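Search the archives

[equipment-planning] Re: Gripper order for the folding work
From: Annunziata Testa
09/01/2024

Bheki,

Answers to your questions below. I've left your message in so people on the list can follow.

> Annunziata, before I sign anything for January I need to know
> why the request went from 4 hand-held grippers to 7. The Isent
> quote is well over what we set aside. Could we rent from Konport
> instead, or wait for the Moodley line to come down in price?
> Also, what are the spare pads for? They're a separate line and
> I don't remember it from last year.
> Bheki Pretorius

The first number covered two people working with a pair each. Garment work takes both hands, so a person is always holding two units, and we now want a third person recording at the Bindton site. That makes six in use, and the seventh is a spare.
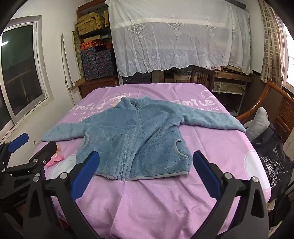
I did look at renting. Konport will only rent by the month, with a minimum term, and by the end of the spring we would have paid almost the purchase price and have nothing to show for it. Moodley has no firm date for a new price. I would not plan around it.

The pads are a wear item. Last year they came out of general supplies, so you wouldn't have seen them. Fleece and other pile fabrics leave lint on them and we clean them between sessions, but they still lose their grip over time. I've asked for 19 sets. If that has to be cut, cut it before the units – pads can be reordered in a week or so and the grippers can't.

What I left out on purpose: tables. We are doing jackets and sweaters on ordinary beds in ordinary rooms, and the people using the data want it that way. A bed is also wide enough to lay a jacket out with both sleeves straight, and the folding benches in the catalog are not. 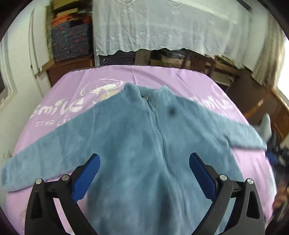
Fleece jacket laid out on the bed, gripper open over the lower part.

Two things I still need from you. One is whether shipping comes out of this budget or the site budget. The other is whether the extra batteries and the hard case can go on the same order. Isent will hold the quote until the middle of January but wants one purchase order, and they charge a handling fee for a second.

If the full amount isn't possible, I'd take four units and the pads now and leave the third person for later in the year. Please don't approve five, as the odd one can't be used for this work.

Annunziata

4 replies in this thread
Share 0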